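Section 4: Teaching the arms a fabric chore

If you've made it through Section 3, your two arms are bolted down, both grippers open and close when you tell them to, and you've stopped flinching when they move. Good! Now we get to the part everybody asks me about, which is whether the thing can do laundry.

Short answer as of 6 June 2021: kind of. My Curow setup will pick up a soft item, hold it open and put something in it or fold a flap over, and on a good afternoon I can leave it alone for 20 tries in a row. On a bad afternoon it pinches the tabletop and sulks. I'd still call that a big step up from January, when it couldn't find the edge of a dish towel.

Before you start

You'll need the arms powered and homed, the Wamska control program open on your computer, and one piece of fabric. Start with something that has a bit of body to it. A lined pouch or a thick cloth bag is great. Thin T-shirts are awful, save those for later.

1. Clear the table in front of both arms. Anything you leave within reach will get dragged along sooner or later (I lost a mug this way).

2. Tie the arm cables down to one side. Leave enough slack for the arm to reach all the way across.

3. In Wamska, open Settings, then Grip, and set the closing force to 20. The scale goes up to 100, and I've never had a reason to go near the top with cloth.

4. Set the finger opening to Wide. You can tighten it once the arm is finding the edge most of the time.

5. Put the fabric down between the two arms and fluff it up a little, so there's a fold standing off the table for the fingers to go for.

Caution: Keep the stop button where your free hand can reach it. You'll be putting a hand near the fingers to help out during these first runs, and the arm doesn't know the difference between your knuckle and a seam. 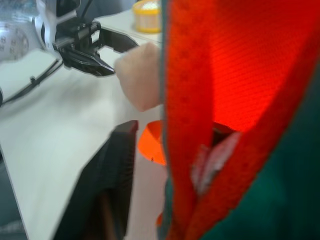
6. Press Record and drive the near arm to the closest fold. Go slow. If you jerk around, the program learns to jerk around, and then you get to watch your own bad habits played back at you.

7. Close on the fold and lift it a few inches. Wait a second before you do anything else. That little pause helped my results more than any setting I touched.

8. Bring the far arm in to take the other side. If it can't get a hold, pass it the cloth by hand and keep going. You can still use that recording.

9. Press Save, mess the fabric up again, and repeat.

Note: Tags and linings are trouble. The arm loves to grab a tag and decide it has the whole item. I tuck them in for the early recordings and let them stick out later on.

How many recordings is enough?

More than you want to do, sorry. I had 2,807 saved by the time I trusted it with a job it hadn't done before, and the first 2,000 were pretty sloppy. A friend over at the Stevmont shop is trying the same thing with padded shipping sleeves, and it's the same story there - rigid parts went fine, then the soft stuff ate up all the time.

If the fingers keep closing on nothing

Check the wrist camera first. Fabric gets so close to the lens that the picture goes to one big blur of color, and the program has very little to work with. Back the arm off an inch or two before the final reach, and record a few tries that way. If it still misses, run the Mohmand calibration from Section 2 again. I do mine after every bump, and there are a lot of bumps.

So would I hand over the whole laundry basket? Not yet. Sorting, sure, if you're patient. Folding a fitted sheet, no way, and I can't do that one either. Section 5 covers hard items like jars and lids, and those go a lot faster.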